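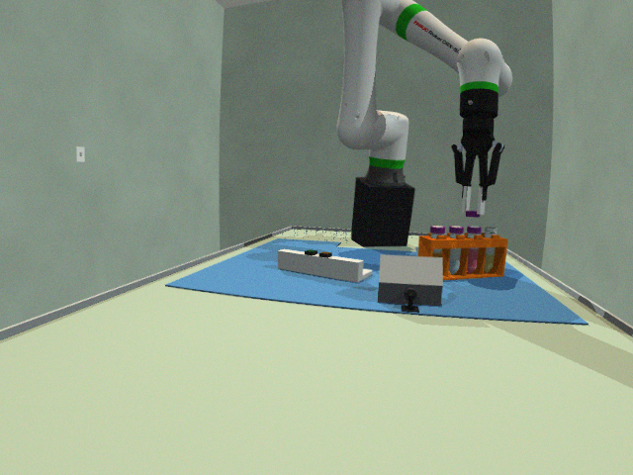
I have been writing letters by hand again since February, and I would like to make a small, slightly rambling case for it. My aunt in Kisuma is 92 and reads every one of mine twice, she tells me, once standing at the mailbox and once with her tea. I could call her, of course, and I do. But a phone call wanders off the minute you hang up, and a letter stays in the kitchen drawer with the rubber bands and the good scissors, waiting for a slow afternoon.

People tell me they have nothing to say. Well, neither do I! I write about the tomatoes, the neighbor's new fence, the soup I ruined – 200 words or so and I'm at the bottom of the page, squeezing my love into the margin. Stamps cost more than they used to, and I grumble about it every time. Then I buy another book of them, and go home to see if she has written back.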